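The Reducer

The dust collector in the workshop of Habibur Saha was older than his marriage, and it had a voice like a truck going up a hill. Every morning at seven he pushed the green switch with his thumb and waited for the voice. In December, one morning, the voice came as usual, but the dust stayed where it was. It lay on the bed of the planer and did not move at all.

He bent down and looked at the connection. The old reducer, the gray one between the machine and the hose, had a crack from one lip to the other.

"It is finished," he told Thilini Matubbar, who was his apprentice since the spring.

"We can put tape," she said.

"We put tape last year. What you see is mostly tape."

She came close and looked. It was true. Under the tape there was other tape, and under this there was a little plastic.

They had an order of chair legs for Piroska Katona, 91 pieces, and she wanted them before the holiday. She was a strict woman who measured everything twice with her own ruler, which she carried in her coat. Habibur respected her and was also a little afraid of her. Without the dust collector they could not run the planer for longer than a few minutes, or the whole shop would cough.

"I will go to Sivakumar," said Thilini. Sivakumar was the hardware store at the end of Rollbridge, where the tram turned back. It was not a good store for wood people, but it was the only one which was open before nine.

She took the broken reducer in a bread bag and went out.

At Sivakumar the man behind the counter was Tharindu Bhuiyan. He put the two halves of the reducer together on the counter, like somebody who hopes a plate is not really broken. Then he took his caliper.

"One side is a hundred," he said. "The other side is a strange size. Where is this machine from?"

"From Esville. The factory is closed."

"Yes, all these are closed." He went to the back and she heard boxes. He was away a long time. Thilini read the labels on the hose clamps, and after this she read them again from the other direction.
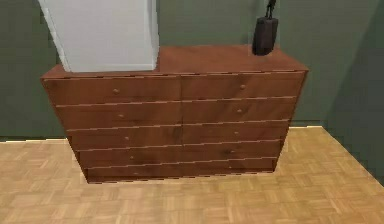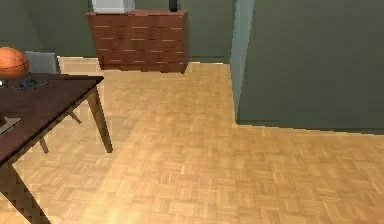 Tharindu returned with a carton full of plastic rings, elbows and sleeves, all without labels. He put it on the floor and they both sat down next to it.

"My uncle bought this from the factory when they sold everything," he said. "I never sorted it. If your piece exists in this city, it is here."

They tried one after another. Some went on the broken half but not on the other. Some were so loose that they fell off by themselves. A black one fitted so well that Thilini already stood up, but when Tharindu turned it, he found it was a blind cap, closed at the end.

"What does he make, your boss?" he asked.

"Legs for chairs. Sometimes a whole chair, when a person is patient."

"And you?"

"I make the dust," said Thilini, and he laughed louder than she expected.

It was Afroza Weerasinghe who found the answer. She was the owner of the tea room next door, and she came in to borrow a ladder, and saw two adults sitting on the floor with plastic rings. She had worked 2 winters in the Esville factory when she was young, in packing. She picked up the broken piece and turned it over.

"You are looking for one part," she said. "It was never one part. They sent it as a sleeve and a ring, and the customer glued them. There was a paper with it, but people threw the paper away."

She put her hand in the carton and took out a gray sleeve, and then, after more searching, a thin ring with a small step inside. She pressed one in the other. It made a click.

Thilini held it against the old one. It was the same.

"How much?" she asked.

Tharindu looked at the carton, then at the ceiling. He could not find a price because there was no label, and the computer wanted a label. In the end he wrote "Grallunine sleeve, various" on the receipt. Grallunine was a brand for bathroom pipes, but it had a price, and the price was low.

The tram was full on the way back, so she walked. She kept the new reducer inside her jacket, because the cold makes such plastic hard and she did not want to bring home a second broken one.

Habibur was sweeping when she came in. He had swept the same place for an hour, I think. He took the piece, looked through it to the window like through a telescope, and said nothing. They cleaned the old glue from the mouth of the hose with a knife. The sleeve went on with some force and a little soap. Thilini tightened the clamp, and he pushed the green switch.

The voice came. It was higher than before, maybe because no air was lost now on the side. The dust on the planer bed trembled, turned once, and went away into the pipe.

"It sounds like another machine," said Habibur. He did not look completely happy. He listened with his head on one side, the way one listens to a relative who came back from abroad with a new accent.

"You want the tape back?" asked Thilini.

"Give me the first leg," he said.

They worked until dark. When Piroska Katona came with her ruler, there were still shavings on the floor, and she stepped over them and asked where was the light switch.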